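Cans, Shelves and the Back of the Fridge

Filed under: Kitchen & Workshop, Storage
June 15, 2024

There are 200 opinions on how to store canned drinks, and most of them come with a clear plastic bin to sell you. I own three of the bins. They are currently holding paint rollers. What follows is what survived a couple of years of trying to keep cold drinks in one house and one garage workshop without having to excavate for them.

Get the cans out of the box

The cardboard carton is handy for carrying and useless for almost everything after that. It takes up the same space whether it holds twelve cans or one, and a box holding one can looks exactly like a full box until you are standing there with guests. Break it down the day you bring it home. Tear the flap off and keep it if you need the date code, which on some brands is printed on the carton and on the bottom of the can in ink that rubs off if you look at it sternly.

If you have to leave a carton sealed, put it on its side with the opening facing you and pull from the bottom. Do not store it under the sink. Cardboard under a sink is a sponge with a logo.

Measure the can before you buy the organizer

I learned this one with a rolling can rack from Parsons, the hardware store in Granonness, which was a very good rack for exactly one shape of can. The regular soda can is short and fat. The slim can is narrower and usually taller. Then there are the skinny little energy drinks, which fall through a standard wire rack sideways and wedge there like a dropped pencil in a car seat.

Take one of each kind you buy and stand them next to each other. Write down the tallest height and the fattest width, add a finger's width to both, and shop with those numbers. If a rack claims to be universal, it means they measured a soda can and went to lunch.

A narrow shelf beats a deep one

Deep shelves are where drinks go to be forgotten. Three rows in, you will find a peach iced tea from a January when somebody in the house was giving up sugar. A narrow shelf, one can deep or two at most, shows you everything at once and gives the peach tea nowhere to hide.

Mine is a length of pine left over from a bookcase, set at the back of the workbench. I sanded it with 120 grit, wiped on one coat of water-based poly, and lost interest before the second, and it has been fine. Put a lip along the front edge if the bench gets hammered on. A strip of quarter-round will do. Cans walk when there is vibration, and they only ever walk in one direction.
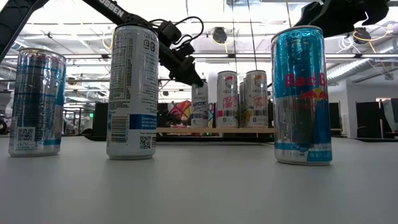
The other half of the job is deciding which cans live up on the shelf and which get the flat space in front. I go by how soon they will be drunk. The next few go up front, where a hand can reach them without knocking anything. Everything else stays back on the shelf and moves forward as gaps open up. Grocery stores have been doing this forever and charge nothing for the idea.

Face the labels forward or don't

I go back and forth. Labels forward looks tidy and lets you grab the right flavor without spinning anything. It also takes a surprising amount of time, and the effect lasts until the next thirsty person. The compromise in this house is that the flavors are grouped and the cans can look wherever they like. Most of them are different enough in color that you can tell them apart from behind.

The exception is anything with caffeine in it. Those get turned around so that the fine print faces out, at least for the first week a new kind is in the house. A 250 ml can and a 16-ounce can may not be carrying the same load, and the small one is not always the gentle one. Read the milligrams, not the size. I once had a can marked 300 mg at four in the afternoon and reorganized the screws by thread pitch.

Keep that group on its own end of the shelf, up high if there are kids about. A lot of energy drinks are dressed like soda, and a seven-year-old does not read panels.

Heat, frost and the garage

Garages are hard on cans. Ours gets to where you could proof bread in July, and in winter a can left by the door will freeze, bulge, and then do something to the ceiling. If your garage swings like that, bring in only what you will use in a week and leave the rest in the house. Keep cans off bare concrete too. The slab sweats, the bottoms stain, and on a really damp floor they can pit through. You find that out by smell.

Direct sun is worse than plain heat. A can in a window warms up fast and the drink goes flat-tasting and odd, diet ones especially.

Wipe the tops

They have been in a warehouse, a truck and a stockroom. A damp cloth with a drop of dish soap, then a dry one. Do the whole batch at once when you unpack it and you never have to think about it again, or explain to your mother-in-law what that gray ring was.

While you have the cloth out, do the shelf. Dried soda on wood sets up like varnish. Warm water softens it if you lay the wet rag on top for five minutes and go do something else. On a smooth tabletop a plastic scraper will lift it. Skip the razor blade unless you enjoy looking at the scratch afterward.

Chilling

Keep 5 cold and the rest at room temperature. That is my number and you may have a bigger fridge. Cold space is the most expensive storage in the house and it is silly to fill it with things that don't spoil. Put one in each time you take one out. If you forget, a wet paper towel wrapped around the can and a short stretch in the freezer will rescue you. Set a timer. I have cleaned up after the times I didn't.

The empties

Rinse them, or at least tip them out properly. An inch of warm cola in the bottom of a bin will introduce you to every ant in the county. A can crusher screwed to a stud saves room, but check first whether your deposit machine takes crushed cans. The one at the Sunley supermarket doesn't, and I found this out with two full bags and a line behind me.

Next up: extension cords, and why yours is in a knot.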